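I've been selling my Pirno spice blend from the Tronville market stall for three summers now, and so many of you asked about ordering from home that I finally gave it a page of its own!

## Pirno Smoky Pepper Rub, 508 g tub

It's sweet paprika first, then black pepper, dried garlic, a little brown sugar and a good pinch of caraway (my favorite part, and the one people can never guess). I don't put any salt in it, so please salt your meat or veggies yourself. I rub it on chicken thighs the night before, but it's just as happy stirred into sour cream for baked potatoes. Oh, and popcorn! Try it on popcorn with melted butter.

The paprika comes from Jasińska, same as always, and I grind the caraway in small batches so the tub still smells like something when you open it.
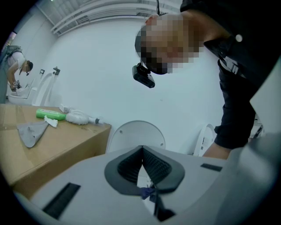 ## Sizes and ordering

- 508 g tub, item 1338
- 900 g refill bag, item 1338-R
- Madarska hot version, 508 g only, back in July

Keep the lid on tight and store it away from the stove. Mine never lasts past 3 months, but we do eat a lot of chicken in this house. If you want it milder, mix it half and half with plain paprika. For the refill bag, just add a note at checkout if you'd like it split in two.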